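Slippers by the door
22 April 2018

We moved the slippers this weekend. For two years they lived in a basket under the coat hooks in our apartment in Clastdale, and for two years people dug through the basket with one foot while holding on to the wall. The basket also collected gloves, a dog leash and most of the sand we brought home from the lake at Ilside.

I had been looking at shoe racks for a while. Most are too wide for us. The space between the closet and the radiator is 25 inches, and once the closet door is open there is less than that. Metal ones wobbled in the store. I ended up ordering a small three-tier one with wooden ends from a shop called Drokeo. It came flat, in a box much bigger than it needed to be, and the instructions were one sheet with no words on it. I put one side on backwards and had to undo it.

The tiers are made of clear rods instead of solid shelves. I wasn't sure I'd like that. Soft soles sag a little between rods if you leave them long enough, and small things can drop through. On the other hand, dirt falls to the floor where the broom can get it, and you can see what is on the tier below without bending down much.

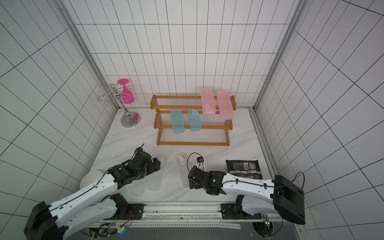
I put pink on top and light blue in the middle. The clear pair is the one I keep changing my mind about. They are for the shower and the balcony, so they get wet, and I don't want them dripping on the others. That makes the bottom tier the obvious place. But the bottom tier is also the easiest one to reach when you come in with your hands full, and guests need somewhere too.

Toes go to the back. I tried it the other way first, which looks neater from the front, but then you have to turn each slipper around before you can step into it. With the toes to the back you pull the pair out, set it on the floor and walk in. The pink ones still stick out over the front a bit when I put them up in a hurry, and I knocked one off with the vacuum on Saturday.

The other thing I dealt with was cups. We have a chrome stand with curly arms that is meant for wine glasses. We broke the last of the good glasses over the winter, and the stand had been sitting in a cabinet. A pink plastic cup with a foot hangs on it upside down just fine. I may get a few more before we start eating outside in May. Sala, the housewares place by the station, usually has plastic ones in spring.

The basket is in the hall closet now with the gloves in it. The leash still needs a hook.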